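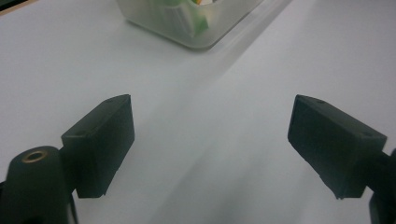 Too many forms and not enough phone calls, was how one mother in Gollton put it when I asked her in April what she thought of our tracing work. She'd filled in the same two pages at three different desks and hadn't heard a word back from any of them. I wrote it down on the spot and I've been carrying it around ever since, so I'm putting it at the top of my report to you!

So, hello again from the Teka family tracing desk. You asked for the good and the bad this time, and you're getting both.

Where things stand

We now have 1623 open cases on the register, nearly all of them people who got separated from relatives when the fighting came down the Shakya road. That's higher than what I told you to expect in the proposal. Part of the jump is new arrivals, and part of it is old cases from the church lists that we finally typed in (a horrible job, the handwriting was something else). There are bound to be duplicates in there. The same boy can show up under his father's name on one list and his grandfather's on another, and I'd rather keep both entries open for a while than merge two children into one by mistake.

The good news is that 300 cases are closed. Closed means that a relative has been located and the two sides have spoken, at least by phone. It doesn't always mean they're living together again, and I want to be careful about that in anything you put out publicly. Some families are on opposite sides of the river and can't cross yet. And a few closed cases are sad ones, where the news we passed on was a death. We have a separate code for those now, which we should have had from the start.

The phones

This is the piece you paid for, so I'll go on a bit. The call tables are open in Gollton and in Drirora, mornings only for now, from 8 a.m. until the credit for the day is used up. People line up well before that. Each person gets a short call, and if the number doesn't answer we try again in the afternoon and send word to the shelter block. After what that mother said, we also started calling everyone with an open case just to say it's still open. I worried it would annoy people to be phoned with no news. It hasn't, or if it has they've been too polite to tell me - most of them want to talk for ages, and a surprising number remember a village name or a cousin that never made it onto the form.

Drirora is weaker. The network drops out for hours, sometimes for a whole day, and then the line gets cross and I don't blame them. We've asked to move the table up the hill by the school, where the signal is better, and we're waiting on permission from the district office. I've been promised an answer "soon" since the rains.

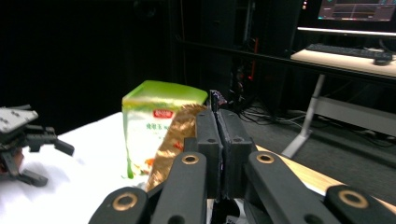 Children on their own

There are 40 children on the register with no adult relative traced at all. They're all placed with host families, and every one of those families gets a visit from our team each month. Most are doing fine. I won't put details in a report that travels by email, but if you want to talk through the placements I'm happy to do it on a call.

What I'd flag is that host families are feeding an extra mouth on the same ration. The ration card follows the parent, and these kids don't have a parent there to hold one. We've raised it with the people who run distribution in Gollton and they agree it's wrong, and so far that's as far as it has gone. If you have any pull there, please use it!

The radio bulletin

We're on the air in the evenings, reading out names from people who've agreed to it. No child's name goes out, and no location for anybody. I know your last note asked if we could read more names per show. We could, but listeners were writing to say they couldn't catch them, so we slowed down and now repeat each one. Closed cases from the bulletin have picked up a little since then. I can't prove the one caused the other.

Money

We're under on transport, with the Shakya road shut for so much of the period, and over on phone credit. I'd like to move some of the transport money across. The spreadsheet is attached and the line is marked in yellow. We also lost a laptop to a leaking roof - the register was backed up, thank goodness, and the replacement is coming out of our own reserve.

Coming up

The next 6 months are mostly about the duplicates, the Drirora table and a second training for the call staff on how to give bad news. The first one was good but much too short, and they've asked for more time to practice on each other. I'll send the new dates when the trainer confirms.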